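Picking from clutter: notes from the spring project

Apr 28, 2022

6 min read 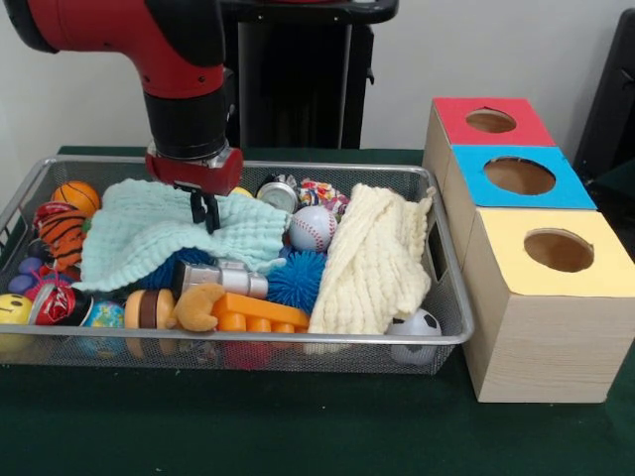 The assignment

The project for the second half of the manipulation course is one paragraph long. Take named objects out of a full basket, one at a time, and put each one down on the table without dropping it or bringing anything else along. A trial ends when the fingers open over the table or when the time limit runs out. Oana Sârbu, who teaches the course, wrote the paragraph and has declined to add to it.

Our team is three people: Ruben Bosman on perception, Munther Geagea on motion planning, and me on grasp selection and the logging. The code is called Grarnness. Munther typed it as a placeholder folder name in September and it is now in every import statement.

The last report is due soon and I wanted to write down what we did while I still remember the order.

Why the basket is hard

In the first half of the course we picked single blocks off a bare table. The segmentation was trivial and the grasp planner only had to find two parallel faces. Our success rate was high enough that we stopped looking at it.

A full basket breaks most of that. The objects touch, so the edges in the depth image don't match the edges of the objects. Many are soft. The wire mesh gives poor depth readings, and the points from the mesh wall mix with the points from whatever sits right behind it. For two weeks our planner liked to grasp the basket rim, which from its point of view was a thin graspable bar at a convenient height.

The fix for the rim was dull. We measured the basket, fitted a box to it at the start of each trial, and threw out every grasp candidate within 18 mm of the walls. The cost is that anything lying against the mesh can't be picked until the pile shifts. The small basketball in the back corner is regularly out of reach for this reason.

Towels

The two towels cause more failures than everything else put together. A towel has no fixed shape, so Ruben's shape matching is useless on it. It covers other objects, so the camera sees a towel where the planner would like to see a plush tiger. And when you pull it, it drags the things lying on it.

Our first rule was to remove towels last, on the theory that they were difficult. This was backward. With a towel spread over the pile, half the targets are hidden or partly hidden, and every grasp near the cloth risks pinching a fold of it together with the target. We now take any visible towel first, whatever the list says, and come back to the list afterward.

For the grasp itself we look for a ridge in the cloth, bring the fingers down on both sides of it, and close. Depth matters more than position. If the fingers stop too high they close on nothing. If they go too low they catch whatever is underneath. We settled on 20 mm below the top of the ridge after trying a range of values on the bunched-up towel. On a towel that is lying nearly flat the same number is too deep, and we lower it by hand in the config file. An automatic version exists on a branch and doesn't work yet.

Hard and round things

The baseball is easy when it sits on top and has space on two sides. Wedged between two towels it has no space, and the fingers push cloth down on their way in. The spiky balls are better than they look. The nubs bend and hold, and the grasp tolerates a good deal of position error.

The toy camera is metal and reflective, so the depth image has a hole in the middle of it. Ruben fills the hole by interpolating from the border. It's a crude method and I have no complaints about it.

The grapes are still unsolved. Segmentation returns several small spheres and the planner picks one.

Numbers

We ran 300 logged trials with the current version. A trial is one target, one attempt, no retries. I'm leaving the success rates out of this post until the report is graded, but the breakdown by failure type held steady once we changed the towel order. Most of the remaining failures are double picks, followed by slips during the lift. Collisions with the basket have nearly gone away.

Two notes on the logging, for whoever takes this over:

Save the depth image before the grasp and after it. We saved only the first for the early trials and could not tell a slip from a miss.

Write the config values into every log file. I had 80 early trials recorded under a config that I then overwrote, and they had to be thrown out.

What's left

Munther wants to replace the fixed approach direction, which is straight down, with one that tilts to suit the object. The planner supports it, but the arm's wrist takes up a lot of room close to the rim and the collision checks get slow. I would sooner spend the time on detecting double picks by weight, using the torque readings we already record. Horațiu Matei did something along those lines in last year's course and has sent me his scripts. They use a different log format, so the next job is a converter.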